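Laundry Habits in Shared Housing
Final report, Kusum Yadav, Home and Consumer Studies
2025-10-27

Why this topic: everybody in my building complains about the laundry room and I needed a topic fast. Question was how often students at Gurorberg Hall wash their clothes, and wether the posted price changes anything.

Method. Paper survey, one page, left by the mailboxes in May. 278 came back. Two questions got thrown out, the wording was bad (people read "load" as "basket"). Also 4 interviews, short ones, in the hallway mostly.

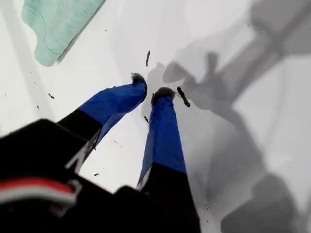

Results, part one. Most people wash once a week. First-years wash less than everyone else. Hardly anyone sorts by color. Towels get washed much less than shirts, which I did not expect to be such a big gap. One interview: "I wash it when it smells." Wrote that down word for word. 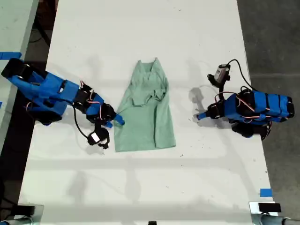 Fig. 1. Light green garment on a white tabletop, creased and partly folded over.

Part two, folding. Asked if people fold right away or leave it in a pile. Pile wins. The people who fold right away mostly said their parents made them do it as kids. Could be a better project for somebody next year.

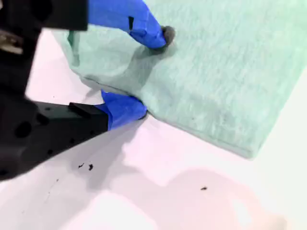

Fig. 2. Mint-green towel, blue-tipped gripper at the table.

Part three, price. The Peveo card system went in last year and the price per load went up. People say they wash less now. I can't prove it. The housing office has the machine totals but only gave me 2 months, so no before and after. Detergent: the Kouris store brand came up most, then "whatever is on sale". 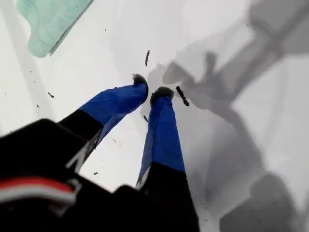

Fig. 3. Gripper fingers with blue upper sections, white work surface.

Problems. Survey was only in one hall. Gurorberg has nearly all singles so poeple don't share loads. Grurura House would be different, families live there. Didn't get to it.

To do if I had more time: redo question 6, get the rest of the machine totals, ask about drying racks. Raw answers are in the binder, tab 2.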